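Why Does Glass Let Light Through?
Written by Paweena Srithong for the young readers of Tanavham Library
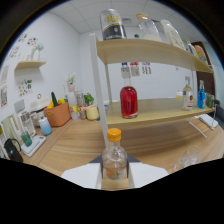 What is glass made of?

Glass is made mostly of sand. Special clean sand is heated together with two other powders, soda ash and limestone, until everything melts into a thick, glowing liquid like honey. When the liquid cools, it becomes hard and clear.

You can find glass in many places at home: a bottle in the kitchen, a window, a mirror, the front of a clock. We look through it every day and we do not think about it very much. But a wall is hard too, and we cannot look through a wall. So what is different?

Light is a traveler

Light comes from the sun or from a lamp and it goes in straight lines, very fast. When it arrives at a thing, it can do different things. It can bounce back, as a ball does from the floor. It can be taken in, and then the thing gets a little warmer. Or it can go through.

Everything is made of very tiny pieces called atoms. Inside the atoms there are even smaller pieces, the electrons. In many materials the electrons can take in the light that we see. In glass they cannot do this with ordinary light, because it does not have the right amount of energy for them. So the light continues its way and comes out on the other side, and then it reaches your eye.

But sand is not clear!

My nephew Kittipong asked me this when he was digging on the beach in June, and I think it is a very good question. If you look at one single grain of clean sand with a magnifying glass, often you can see light through it. A heap of sand has thousands of grains with air between them. Each time the light meets the side of a grain, it bends or bounces. After many bounces it is all mixed up, and you cannot see through the heap.

When sand is melted, the grains disappear into each other. There are no little sides inside anymore, and the light can go straight.

The same thing happens with ice. An ice cube can be clear, but snow is white. Both are frozen water.

Why are some bottles green or brown?

Sand often has a little iron in it, and iron makes glass look green. If you look at the edge of a thick window, perhaps you will see this green color. Glass makers can also add other things on purpose. Cobalt makes a deep blue. Brown glass stops some of the light that can spoil what is inside the bottle.

Try it yourself

You need 2 clear glasses, some water, a spoon of milk and a flashlight. Fill both glasses with water. Put the milk into one of them and stir. Now make the room dark and shine the flashlight through each glass at a wall.

The plain water lets most of the light pass. In the other glass there are tiny drops of fat from the milk, and the light bounces on them in all directions. Look at this glass from the side and you will see it shine.

Ask an adult to help you if a glass breaks. Do not pick up the pieces with your fingers.

Words to remember
Transparent: light goes straight through, and you can see what is behind.
Translucent: some light comes through, but you cannot see clearly. Wax paper is like this.
Opaque: no light comes through.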